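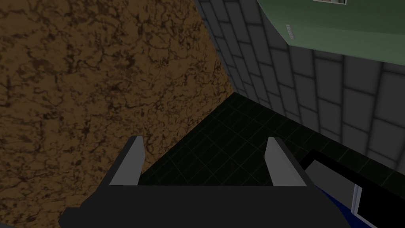
It's a cartoon of work, Ulla Solberg told me when I got home from the Nordin open day and started gushing. Her point was that a simulated robot can't drop anything on your foot, so why drive 74 miles to watch one? Show her a real machine in a real kitchen and she'll put her shoes on.

I've been arguing with her in my head ever since, so I may as well do it in print.

I went because I wanted to see the big arm at Prilmont, the one in all the local coverage, and yes, it was running, and yes, it was fun (it moves boxes, it hums, kids love it). But the line for it was long and I wandered off down the hall to a side room where Traian Pop had a simulator up on a big screen. I figured I'd give it five minutes. I stayed until they started stacking the chairs!

What got me was the view. You look down over the gripper's shoulders, more or less, with those two pale fingers poking up at the bottom and a room beyond them that looks like a kitchen somebody remodeled on a dare: gray tile, black floor, and a big brown slab of marbled something. You're riding along with the hand. After a while I caught myself leaning in my chair, trying to help it see.

Practice is allowed to look silly

My main quarrel with Ulla is this. We let people practice in fake places all the time and we don't sneer at it. I learned to parallel park between two trash cans. My sister learned CPR on a rubber torso. I'd much rather a gripper did its fumbling in a pretend room than next to my actual dishes, and Traian let us see plenty of fumbling that afternoon. He'd set up a batch of 22 tries and he ran every one of them with the whole room watching, good and bad, and 11 of them failed. He read the number out loud in the same voice he'd used for everything else. I liked him a lot for that.

Compare that with the Prilmont arm, which did the same perfect thing over and over behind a rope. Lovely machine, but I came away knowing less about it than when I walked in. If you're going to invite the public, let us see the misses. We're grown-ups. We've assembled furniture.

The hard part is the looking

Manouchehr Fallahi sat next to me and kept muttering about the camera, and by the end he'd won me over. Before Nordin I thought grabbing was the hard part. Now I think half the trouble is plain old seeing. The gripper's own body takes up so much of the view! There was a little dark blue thing near one of the fingers that I could barely make out past the hardware, just a sliver of it, and I was sitting in front of a screen the size of a door with nothing else to do.
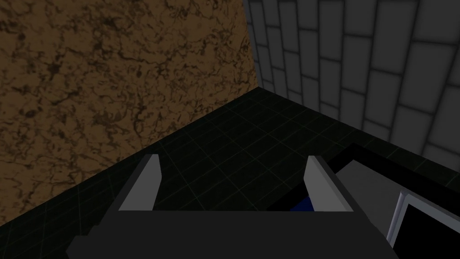 Where I think Ulla has a point

Okay, the floor. It's black with a faint grid on it, and I've never cooked on anything like that, and neither have you. The light is flat, there's no clutter, no dog, no half-open drawer. I asked Traian how much carries over to a real room and he said some of it, and then he changed the subject to coffee. I'd have liked a better answer than that. Soo-ah Ra, at the next table, was more forthcoming and said they change the rooms around between runs so the thing doesn't get too comfortable in one. Fine, but I'd still like to see it in a room with crumbs.

And the handout was terrible. It called the simulator "Trostier" on the front and "Ketlow" on the back, and I still don't know which is the software and which is the project. Fix that before next July, please.

I'd go again, though. I've already told Ulla she's coming with me, and that she can have the front seat and pick the radio station both ways.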